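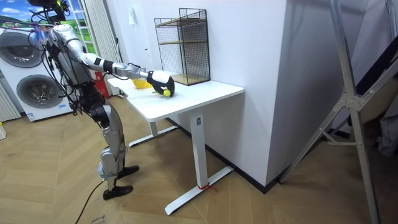
Fruit keeps far longer than most people think, and we love talking about it! Plarnora is a fruit-share scheme run from the old orchards at Lultamell, and every year our members send in wonderful questions about apples, pears, quinces and what on earth to do with them all once the box has been opened. The best place to begin is a clear, light surface where bruises and soft spots show up well, and a plain white desk like the one in the photo does the job beautifully. Pick up each fruit singly, hold it low over the top so it hasn't far to fall, and have a proper look at it before you decide where it's going. The answers below cover the questions we get most. Last updated 25/07/2019.

JOINING AND COLLECTING

What is a fruit share?

You pay for part of the harvest in advance and collect a box of whatever is ripe. In a warm year that might mean plums early and pears by the armful, and in a cold one it's mostly apples (but such apples!). There are 1,486 trees on the site and they don't ripen together, so no box is quite like the one before it.

When does the season run?

From the first plums until December, when we hand out the last of the late keepers. Boxes in the final weeks are a bit smaller and a lot more interesting. The late russets are my own favourites.

Can I choose what goes in my box?

Up to a point. You can rule out two kinds of fruit when you join, and you can change your mind once during the season. Please don't ask the packers on collection day, as the boxes are already made up by then.

Can I share a box with a neighbour?

Yes, please do! Put both names on the form. Either of you can collect.

Do you deliver?

Only within Lultamell itself. Everyone else collects from the yard behind the cider barn. Come in by the lower gate. The top gate looks open but the track beyond it is awful after rain.

KEEPING FRUIT AT HOME

Which apples should I eat first?

The early ones. Early apples are gorgeous for a few days and then go woolly, so treat them like bread. Anything marked "K" on the box label is a Kavanagh, our own late cooker, and that one wants leaving alone for weeks. It comes off the tree hard and sharp and slowly turns yellow and fragrant, and the whole kitchen smells of it.

Where's the best place to store them?

Somewhere cool, dark and airy. A shed, a garage, an unheated spare room or the cupboard under the stairs will all do, as long as frost and mice can't get in. Lay the fruit in a single layer with gaps between. If you've only a small space, an open-fronted shelf with mesh sides is worth having, as the air can move through it.

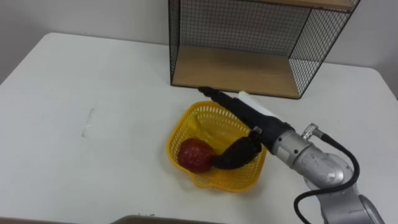
Open-fronted shelf unit with black wire mesh sides and a light wooden bottom board.

Do I need to wrap each apple in newspaper?

It helps with the long keepers. Wrapping slows down shrivelling and stops one bad apple from spoiling the lot. I wrap the Kavanaghs and leave everything else bare, mainly out of laziness, and they do fine. Check them once a week either way and take out anything soft.

Can I keep pears and apples together?

Better not to. Ripening fruit gives off a gas called ethylene, which hurries its neighbours along, and pears go from rock hard to mush at a startling speed as it is. Keep pears cool and bring a few at a time into the warm. Press gently near the stalk, and if it gives, eat it that day, over the sink.

What about quinces?

Quinces bruise easily despite feeling like stones, and their scent gets into everything. Give them a bowl of their own. They're too hard and sour to eat raw, but simmer them slowly with sugar and they turn the most amazing pink.

My apples have gone wrinkly. Are they off?

Not at all, they've just lost some water. Wrinkly apples are often sweeter than fresh ones and they make a terrific crumble. Throw out any with mould or a fermented smell.

Should I wash the fruit before storing it?

No. Wash it when you're ready to eat or cook it.

How do I clean the shelves at the end of winter?

Warm water, a drop of washing-up liquid and a stiff brush. Get right into the corners of any mesh, where bits of leaf collect. Wooden boards should be wiped and then left to dry fully before new fruit goes on them.

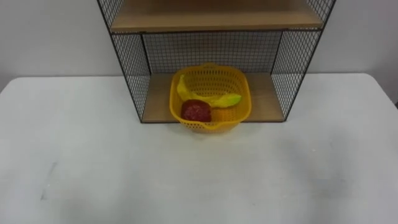 COOKING AND USING UP

Have you got recipes?

Hundreds! They go out in Enus, our members' newsletter, and Eoin Brennan puts the old ones into a folder that you can borrow from the yard. His pear and ginger chutney is the one everybody photocopies.

Can I bring my own apples for pressing?

Yes, on pressing days, if they're clean and free of rot. Windfalls are welcome for juice so long as you've cut out the bad bits. Bring your own bottles. We charge 80p a litre.

How much does the orchard produce?

Last season we packed more than 3,000 boxes, which was our best year so far. The blossom had been extraordinary.

Can I freeze apples?

Peeled, sliced and tossed in lemon juice, they freeze very well. Spread them on a tray first so they don't set into one great lump, then bag them up. Stewed apple freezes too, and takes up less room.

What do I do with the empty box?

Flatten it and bring it back next time, please. Leave the label on.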